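양팔 로봇 셀 2차 예산안: 소모품과 케이블 정리 항목 조정

멘도라(Mendora) 설비계획팀은 양팔 작업 셀의 2차 예산안을 10월 설비회의에 올린다. 1차 안에서는 로봇 본체와 핸드가 금액의 80%를 차지했고, 나머지에 작업대, 조명, 배경 차광, 소모품, 예비 부품이 한꺼번에 묶여 있었다. 루스빌(Rusville) 사업장의 검토 의견은 이 나머지 항목을 분리하라는 것이었다. 본체 단가는 견적서로 확인되지만 부대 항목은 담당자마다 산정 기준이 달라 비교가 되지 않는다는 이유에서다.

2차 안의 기준 작업은 연질 소형 물품 취급이다. 단단한 상자나 금속 부품은 기존 단일 팔 셀에서 처리하고, 양팔 셀에는 두 손이 함께 필요한 품목만 배정한다. 얇은 필름, 비닐 포장, 고무류, 천이 여기에 해당한다. 형상이 일정하지 않은 품목이므로 전용 지그 비용은 계상하지 않았다. 그 대신 손가락 끝단 마모와 작업물 교체 비용을 별도 행으로 잡았다.
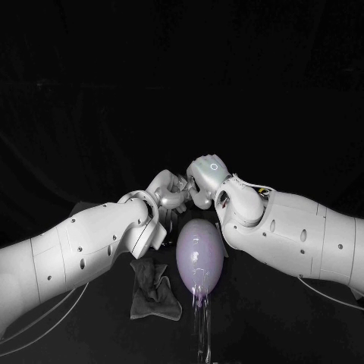 1. 본체 및 핸드

본체는 콘토야니스(Kontogiannis)와 디츠카(Ditska) 두 공급사에서 견적을 받았다. 두 견적 모두 팔 2대와 핸드 2개를 한 세트로 구성했으나 포함 범위가 다르다. 콘토야니스 견적에는 설치와 초기 교정이 들어 있고 예비 핸드는 없다. 디츠카 견적은 예비 핸드를 선택 사양으로 제시하며 교정은 방문 건별로 청구한다. 따라서 총액만 놓고 비교하지 않고, 설치, 교정, 예비품, 운송을 각각 행으로 나눈 비교표를 첨부한다.

다지 핸드는 단순 평행 그리퍼보다 단가가 높고 수리 기간도 길다. 핸드 한쪽이 정지하면 셀 전체가 정지하는 구조이므로 예비 핸드의 보유 여부는 가동률 가정에 직접 반영해야 한다. 1차 안은 예비 핸드 없이 가동률을 산정했으며 이 부분은 2차 안에서 수정했다. 수리 기간은 공급사가 서면으로 회신한 값만 사용한다.

2. 작업대와 주변 설비

작업대 상판과 배경은 어두운 색으로 통일한다. 흰색 외장과의 구분이 쉽고, 투명 필름의 윤곽도 반사광으로 확인할 수 있다. 다만 반투명 품목은 조명 각도에 따라 인식 결과가 달라질 수 있어 조명 위치 조정용 브래킷을 추가했다. 배경 커튼은 시설 예산이 아닌 셀 예산에서 집행한다. 셀을 옮길 경우 커튼도 함께 이전해야 하기 때문이다.

케이블 정리는 1차 안에 없던 항목이다. 전완 아래로 늘어지는 배선과 손목 관절 위로 지나가는 배선은 요구 조건이 다르다. 전자는 고정 클립과 여유 길이로 처리할 수 있으나, 후자는 반복 굽힘을 받으므로 교체 주기가 필요하다. 손목부 배선은 유지보수 항목으로, 나머지 배선은 초기 설치 항목으로 분류한다. 커버를 열어야 하는 작업의 공임은 공급사별 단가를 그대로 적용한다.

3. 소모품

소모품은 작업물, 포장재, 보조 도구로 구분한다. 비닐봉지는 양쪽에서 잡아 펼치는 시험에 쓰이며 구김이 남은 봉지는 조건이 달라지므로 재사용 횟수를 제한한다. 인쇄면이 있는 검은색 포장, 회색 천, 연보라색 벌브와 투명 튜브 등은 같은 작업대에 함께 놓이더라도 품목별로 수량을 관리한다. 가위나 컵 같은 보조 도구는 소액이지만 셀마다 비치해야 하므로 공용 비품에서 분리했다.
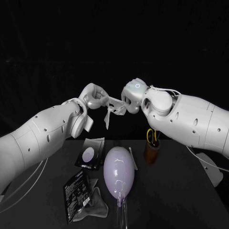

주셀리아 에반젤리스타(Jucélia Evangelista)
멘도라 설비계획팀, 자동화 설비 예산 담당

소모품 예산의 산정 단위는 월이 아닌 시험 회차로 변경한다. 월 단위로 편성하면 정비로 셀이 멈춘 달에 잔액이 발생하고, 시험이 집중된 달에는 추가 구매 결재가 필요해진다. 회차 단위에서는 시험 계획이 바뀌어도 산식이 유지된다. 회차당 수량은 시험 담당인 포티니 테오도라코풀루(Fotini Theodorakopoulos)가 작성한 품목표를 따른다.

4. 내용연수와 집행 일정

감가상각은 5년으로 계산한다. 핸드는 본체와 별도 자산으로 등록하여 교체 시 잔존가 처리가 본체에 영향을 주지 않도록 한다. 작업대, 조명, 커튼은 일괄 등록이 가능하나 자산번호는 셀 단위로 부여한다.

발주는 두 단계로 나눈다. 본체, 핸드, 작업대를 먼저 발주하고, 예비 핸드와 손목부 예비 배선은 설치 검수 후에 발주한다. 검수 전에 예비품을 들이면 사양 변경 시 호환 문제가 생길 수 있다. 단, 디츠카의 선택 사양 가격은 본체와 동시에 발주할 때만 적용된다는 조건이 있어 분리 발주 시의 단가를 다시 요청한 상태다.

각 사업장에서는 다음 항목을 설비회의 전까지 회신해야 한다.

- 작업 대상 품목과 회차당 사용 수량
- 셀 설치 위치의 전원 용량과 바닥 조건
- 기존 조명과 차광 설비의 재사용 가능 여부
- 손목부 배선 교체를 자체 수행할 인력의 유무

회신이 없는 사업장은 루스빌 기준값으로 편성하며, 편성 후의 변경은 차기 수정예산에서 처리한다. 비교표와 품목표 양식은 설비계획팀 공유 폴더의 양팔 셀 항목에 있다.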